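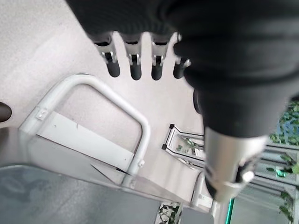
White tubular rail, speckled floor.

The Market Look, and Who It's For

Every grocery store now wants to be a farm stand. The fluorescent tubes go, the wooden crates come in, and somebody in marketing starts using the word "abundance." I have been to enough of these openings to walk in with my arms folded, and they were folded when I got to Mirani in July.

Mirani is the new fresh-food shop from Clovby, which until recently sold storage bins. The store carries 200 kinds of fruit and vegetables, according to Narayanan Pisharody, who runs the buying. He is a patient man and he likes his wood. "People slow down in front of it," he told me. They may. I slow down in front of road works.

My complaint about crates is an old one. Wood soaks up juice, and grape juice is sticky stuff that fruit flies can find from across a parking lot. Most stores get around this with hidden plastic liners, so what you admire is a plastic bin wearing a jacket. Pisharody says his liners come out every night. I asked to see one come out and was told it was the wrong time of day.

Still, grapes are where I'd judge any produce section. An apple will put up with a lot. A bunch of grapes gets lifted, turned over, sampled and put back, and each time a few come loose and roll under the rest. The green ones at least tell you something by their color. Yellow-green is what I look for, since it usually means sweeter fruit than the hard, grassy kind, and a big bunch beside an open wooden crate does look like lunch. I'll give them that.
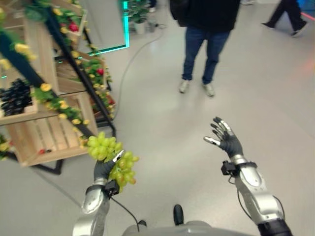 The floor is pale for a reason

Kulsoom Bangash, who fitted out the shop with her sister Areeba, wanted a light floor so that dropped fruit would show. It's the best idea in the building. A dark floor hides a grape until your heel finds it. On a pale one you have some chance, provided you're looking down, and the whole point of the display is to keep you looking at the crates.

The fit-out took 51 days. Areeba would have liked more, mostly for the metalwork. She prefers white tubular rail with a rounded bend, because bags don't snag on it. White also shows every scuff, and I'd like to see how it looks after a winter of boots.

What it costs

The wooden displays came from a supplier called Dasevlow at $2,435 apiece. You can buy a lot of grapes for that, and in the end the customers will. I bought a bag on the way out, ate half in the car and found two soft ones near the stem.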